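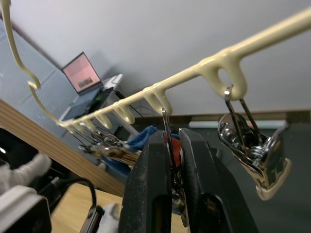
3.2 Hanging storage for small grooming tools

Of all the storage types in our home survey, the hanging rack was the one we most enjoyed studying. Small metal tools are easy to lose in a drawer, and households in Sakow and Jalidham told us so again and again (223 of the 480 homes named the nail clipper as the item they hunted for most!). A rack gives each tool its own place, at least on paper. In Figure 4, a chrome nail clipper hangs by a thin metal ring from the largest prong of a cream-colored plastic rack, easy to pick out, while farther along the tools bunch together in a shiny tangle. We found this contrast fascinating, and it came up in home after home. Crowding was the main complaint in the 103 homes that used a rack every day, and it grew worse where people hung more than one tool on a prong.

Figure 4. Grooming tools on a hanging rack with U-shaped prongs.

The ring matters as much as the prong. Tools with a loose ring swing freely and tend to catch on their neighbors, a point also raised in the Brabec interviews. We return to ring size in Section 3.3, together with the Pladinex drawer inserts.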